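Bench notebook, chores project
Aug 27, 2024

Back on the wiping task today. Before anything else I reread the June notes, where we wrote that wiping was "nearly there" and moved on to drawers. I don't agree with that anymore. Wiping a bare surface was nearly there. Wiping a surface with something sitting on it was never tested properly, and that is most of what a kitchen counter or a shop bench is.

Restarted with the simplest version in simulation. One table, one long block, grid-tiled floor. No clutter, no crumbs model, no cloth physics. The arm holds a rigid pad and has to cover the tabletop on both sides of the block without touching it. If it can't do this there is no point in turning the cloth back on.

Settings, so I can find them again:
Planner: Pichler, default build, smoothing off
Contact model: Grikarov, stiff preset
Control step: 4 ms
Run: 3,292 episodes, started before lunch

Of those, 1,325 finished with full coverage and no contact with the block. That's worse than I hoped for and better than the same task with smoothing on. The misses are mostly one kind. The pad comes in along the side of the block, gets close, and the planner lifts early to be safe, so a strip next to the block never gets wiped. Anyone who has cleaned around a toaster knows that strip is where the dirt is.

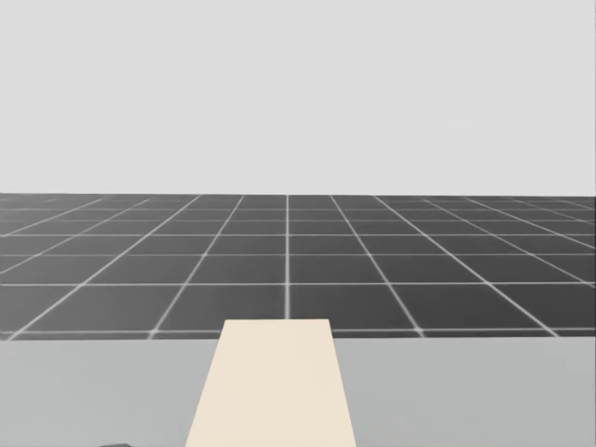

The other misses are at the far end. The block runs long in the direction away from the arm, and the reach gets poor out there. The wrist has to turn to keep the pad flat and it runs out of travel. I tried moving the base 15 mm forward in the config and the far end improved, but then the near corners got awkward. A person would just lean over, or walk to the other side of the table. Our arm is bolted down. I keep coming back to this when people ask why a machine can't do the counters yet. The motion itself is easy enough and the standing position is bad.

Checked whether picking up the block and wiping under it would be the better plan. For this block, no. It is too wide for the gripper in the flat pose, and the only workable grasp is at an edge, which tips it. Pushing it aside could work. Pretham tried pushing on their bench and wrote up that it was fine for boxes and bad for anything tall. I'd like to try it anyway, with a speed limit, once the edge strip is fixed.

Where I think we are with chores in general, for the planning page:

Wiping open surfaces - yes, slow but usable.
Wiping around things - not yet, see above.
Putting away parts of one known shape - yes, on the shop bench.
Putting away mixed parts - no.
Sweeping the floor - Brimov's unit does open areas and leaves the corners for us.

Shop-floor jobs are still ahead of household ones, mainly on account of the bench being laid out the same way every morning.

To do:
Cut the planner's clearance next to the block in half and rerun with the same seed.
Log the lift height at every miss. I only have it for the last batch.
Write the push test, low speed first.
Ask Grikarov support if the stiff preset changes anything at grazing contact, or if I'm reading the release notes wrong.

Left the rerun going on the second machine. Please don't reboot it.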